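Does the "one basin" method work for anyone long term?

Tenville Community Boards > Home and Household > Decluttering

wamulside_brayan
Posted 7:42 pm
My sister swears by that Paucar decluttering course. 90 bucks for twelve videos, and the big idea is you put every homeless item in one basin and deal with it at the end of the month. I watched three of them at her place. Sounds to me like a junk drawer without the drawer. Has anybody kept it up past November, when the house fills with stuff again?

spolat
Posted 7:58 pm
Kept it up for a year. The point is you only look in one spot. Before that I had little piles on the stairs, the microwave, the dryer. I'd pay for it again.

fabrice_d
Posted 8:15 pm
You'd pay 90 dollars again to be told to buy a tub? The sales page says the average home has 1,000 items with no place to go. Who counted? I've asked them twice and got a coupon code back.

spolat
Posted 8:21 pm
I don't care about their number. Mine is a light blue plastic one and it lives on the table where I can't ignore it. Boxes, packets, a hair tie, a bit of pink fluff, all in together.

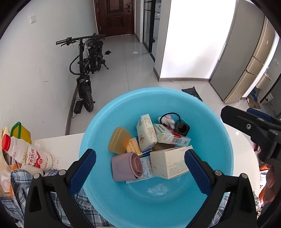 Reply #5
kostiuk_p
Posted 8:40 pm
So when does it get emptied? My wife and I tried this and by week two we were digging through it every morning for batteries. We went back to hooks and a shelf. Cost us nothing, the shelf was already up.

spolat
Posted 8:52 pm
Last evening of the month. Whatever I can't place in an hour goes in the trash or the donation bag.

fabrice_d
Posted 9:04 pm
An hour a month on one tub is not a time saver. And I'd bet half of what you toss gets bought again.

wamulside_brayan
Posted 9:30 pm
That's my worry too. She threw out a charger in the spring and bought the same one in June. I'll try it with an old dishpan and skip the videos.

kostiuk_p
Posted 9:37 pm
Get a small dishpan. A big one just fills up.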